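Where the Air Goes In

Placing a floor-standing purifier in a working room

Most floor-standing air purifiers are bought on their rated output and then put wherever there is a free patch of floor. The rating is measured in a test chamber with nothing near the machine. A workroom has tables, walls, curtains and people in it, and each of these changes the path the air takes. The difference between a good position and a poor one can be larger than the difference between two neighboring models in a catalog.

Tall units of the usual kind share a simple arrangement. Air is drawn in through a large perforated area low on the body, passes through a prefilter and a main filter, and is pushed upward by a fan through a long slot at the top. The intake is big so that the air can move through it slowly. The outlet is narrow so that the air leaves with enough speed to reach the ceiling and spread.
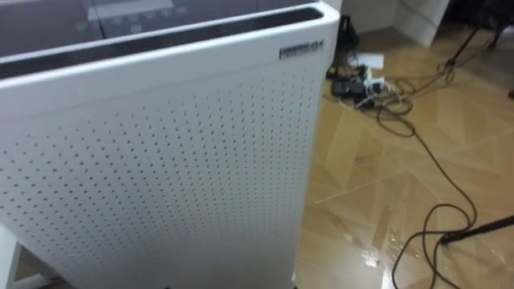
STITSTEAD HOME & WORKROOM | ISSUE 102

A perforated front panel looks like decoration and is often treated as such. Coats get hung against it. On a unit that draws through its front, the holes are the intake, and every covered row adds resistance. The fan then has to work harder for less air, and the noise goes up before the owner notices anything else. Dust collects at the edges of the holes first. A soft brush on a vacuum cleaner clears it; a damp cloth tends to push it through to the back of the panel, where it cakes.

The slats of a top grille need different treatment. Fine parallel slats set into a recess will hold lint, hairs and any small thing dropped from above. Switch the unit off at the wall and run a dry, flat paintbrush along the length of the slot. Spray cleaner should be kept away from it altogether. Nothing should be stored on top, including things that seem light enough not to matter, such as paper patterns or a folded sheet of tissue.

Clearance

Stasent, which lays out small workshops and studios, uses a fixed rule of 6 inches between any intake face and the nearest vertical surface, and treats the space over the outlet as closed to shelving. The rule is easy to follow along a bare wall. It becomes harder beside a table, where the tabletop edge may sit close to the housing and the open space underneath fills up with cables.

A table beside a purifier has two effects. It shields the lower intake from the room on one side, so more air is pulled from the floor on the other. It also forms a shelf in the rising air, and fine material on that shelf can be disturbed if the outlet is angled toward it. Thread ends, powder and loose labels are the usual candidates. Lidded containers solve most of this at very little cost, and they make the tabletop faster to wipe down.

White tabletops show scuffs and streaks sooner than other colors. In a room where dust is being managed this is useful, as the surface works as a gauge. Wipe one half on Sunday evening and leave the other for a week. If the two halves look the same at the end, the filter is keeping up or the room was clean to begin with. If they differ clearly, look at the position of the unit before ordering a larger one.
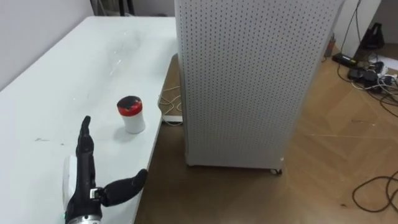
White table, lidded container, and a tall perforated unit on a caster over wood parquet.

Casters are worth having on anything tall that shares a floor with a table. They allow the space behind to be cleaned, and that space is where most of the heavy dust ends up. On parquet, check the wheels for grit at each filter inspection. A hard wheel with a single grain of sand in it will draw a line across the finish. Soft-tread replacements are sold by Kasside and by most hardware stores, and the stem size should be measured before the old ones are thrown out.

Cables

A loose cable on the floor between a table and its neighbor is a snag point and a dust trap. It also limits how far a wheeled unit can be rolled before the plug is pulled sideways. The standard fix is to carry the cable up the nearest table leg and along the underside of the top, leaving one slack loop long enough for the unit to be moved out for cleaning. Adhesive clips hold poorly on a dusty underside. Degrease the spot first and let the clip set overnight before loading it.

Sizing

The arithmetic is short. Multiply the airflow in cubic feet per minute by 60, then divide by the volume of the room in cubic feet. A unit moving 200 cubic feet per minute in a room of 4,000 cubic feet gives three air changes per hour. That is adequate for a sewing room or an office. Cutting, sanding or heavy fabric work calls for more, and also for extraction at the source, which a room purifier cannot replace.

Use the airflow at the speed the unit will really be run at. Published figures are nearly always for the top setting, and few people will sit next to a machine on its top setting through a full afternoon. The Pietrzak worksheet, printed in our March issue, has a column for the middle speed and should be filled in from the maker's own data sheet.

Recheck the result whenever large furniture is moved. Measure the clearances again at floor level and at the height of the tabletop, and write both on a tag tied to the power cord.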